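Flunddale Community Boards > Local News and Media > Did the Clerkell drop its corrections box?

rszilagyi
Posted 10 Sep 2024
I get the Clerkell in print and read the website at work. For years there was a corrections box at the bottom of page 2. I haven't seen it in the last 3 issues. Did they move it, or is it gone? The school budget story had the wrong figure in it and I can't find a fix anywhere.
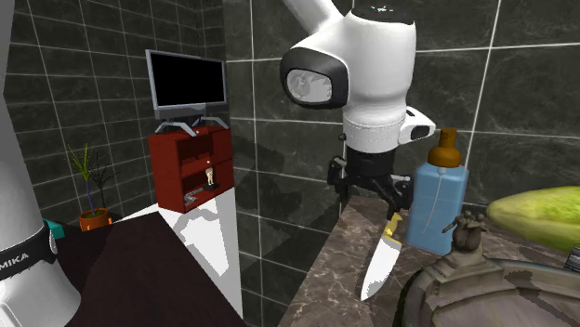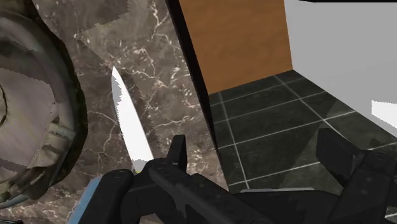
Page 1 of 3

palfi_k
It's gone from print. Corrections go on the website now, at the bottom of the story they belong to. There was a short notice from the editor, Heloísa Xavier, in the summer. I think it ran next to the classifieds.

rszilagyi
So if I read the story in print, I have to go look it up online to find out it was wrong?

palfi_k
Yes. I don't love it either, but the box was usually two lines about a misspelled name.

Imre T
A misspelled name matters if it's your name. They ran my brother's name wrong in a court report and the box was the only place it got fixed. People who read the report saw the fix because they read the same paper. Take that away and half the readers never see it.

wegener_road
Half is a stretch. Print circulation is nearly 3000 and most of those homes have internet. The website gets more readers than that on a slow day.

Imre T
My mother is one of the 3000 and she does not have internet. Neither do most of the people in her building.

emese.r
I worked on the copy desk at Urnell for 10 years, before they sold the weeklies. We kept a log of every correction. One year it came to 43, and more than I'd like were errors we put in ourselves while cutting stories to fit. The log was useful because the reporters had to look at it. If fixes get made quietly in the web version there may not be a log at all.

wegener_road
They aren't made quietly. There's a line in italics at the end that says what was changed.

emese.r
On some of them. Compare the web version of the school budget story with the print one. The figure in the second paragraph is different and there is no line at the end.

palfi_k
Just checked and she's right. Print and web don't match and there's no note.

wegener_road
OK, that one should have a note. I still think online is the right place for it. A box a week later on page 2 doesn't reach anyone who read the story on their phone.

rszilagyi
Why not both? It took up about two inches.

Imre T
Two inches is an ad. That's why.

emese.r
Could be. It could also be that they're short on staff and the box was one more thing to get done on deadline night. I wouldn't assume the worst. Write to Heloísa and ask for two things: a note on every changed story, and a list of the week's corrections in print. She answers mail.

rszilagyi
I'll write to her tonight. Does it have to be a letter to the editor, or is email fine?

palfi_k
Email is fine. Put "correction" in the subject line and give the date of the issue and the page. If you want it printed as a letter you have to include your full name and street.

Imre T
Ask for it to be printed.

rszilagyi
Sent. I asked about the budget figure and the box, and said they can print it. Will post here if I get a reply.

Next page >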